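Subject: Re: [laller-kitchen] Fruit, plates, and the long white table
From: Paavo Halonen
To: laller-kitchen list
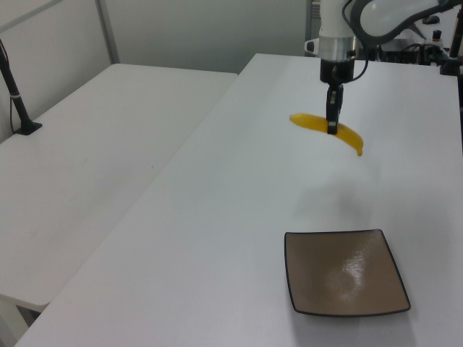
Morning all, or whatever it is by the time the list server lets this through. Last month it sat on one of mine for a night and delivered it twice.

Hanne wrote:

> I am going to say this once and then go back to being pleasant. The fruit
> is not getting eaten. We get a delivery, it goes in the big bowl by the
> kettle, and by the end of the week the bottom layer is soup. I cleaned it
> out again last night and I would like my sleeve back.
>
> Can we either (a) order less, (b) put it somewhere people will see it, or
> (c) stop pretending we are people who eat fruit? Also, who has the
> square plates? We had a whole stack of them in June.
>
> Hanne

Taking these in the order I feel like.

The square plates. I have one. It's the brownish one with the thin dark rim and the corners that turn up a little, and I will defend it. The round white ones slide around in the dishwasher and come out with a pond in the foot. The square ones stack crooked, I grant you, and if you put soup on one you deserve what happens, but for a banana or a piece of toast they are the right size. I believe the rest went upstairs with the Drenitz people when they had their lunch thing. I asked Văn and he said he'd look, in the tone of a man who will not be looking.

The fruit. I'm against (c) on principle and against (a) because the order form has a minimum, and we are already at it. I went back through the receipts. Since we started with Nonport we have spent 1,443 on fruit, and I can personally account for 55 of that, all of it bananas. The pears I can't account for at all. I have never seen anyone here eat a pear. I have seen people pick one up, press it with a thumb, and put it back, which is how you get soup.

So (b). My proposal is that we get rid of the bowl. The bowl is the problem. It's deep, it's dark in there, and whatever is on the bottom has the weight of everything else on it. Bananas especially hate being under things. Put them out flat, a few at a time, on a plate on the long white table, where you walk past and think, oh, a banana. The rest stays in the box in the cupboard, lid off. When the plate is empty, whoever emptied it puts more out. I realize this last part is where every plan on this list has gone to die.

Some details, so we don't have to have this conversation again until fall:

Bananas go on a plate of their own. They make everything near them ripen faster, and the avocados don't need encouragement.

Put them on the long table only, please, and leave the lower one beside it alone. The two don't meet properly, there's a gap, and I have retrieved a spoon, a pen cap and something I chose to call a raisin from the floor under it. Somebody asked in spring whether we could push them together. We can, but they aren't the same height, so then you have a step instead of a gap, and a step is worse for anyone carrying coffee.

Wipe the white tops with the soft cloth and plain water. The green scrubber leaves marks and we have a few already. You know who you are, and so does the scrubber.

Peels go in the compost and the sticker goes in the trash. The compost people at Laller sent back more than two bins with a note about stickers, and the note had underlining.

If a banana has gone brown it's still good. Put it in the freezer, in its skin, in the bag marked BREAD. I know there's no bread in the bag. There was going to be banana bread, and there may yet be, if anyone can find the loaf pan, which I'm told was also at the Drenitz lunch.

On apples I have no opinion. They seem to look after themselves.

Hanne, I'm sorry about the sleeve. Cold water and dish soap, before it goes anywhere near hot. If it was the blue cardigan I'd try it twice before giving up.

One more thing and then I'll stop. If we do get the stack of plates back, can they live on the second shelf and not the top one? I'm not short, but I have to stand on the recycling to get at the top one, and last time the recycling had opinions.

The next order goes in at 4 p.m. tomorrow. If you want something other than pears, reply before then, to the list and not just to me. Silence will be taken as a vote for pears.

Paavo

--
laller-kitchen mailing list
To leave the list, write to Hanne and explain yourself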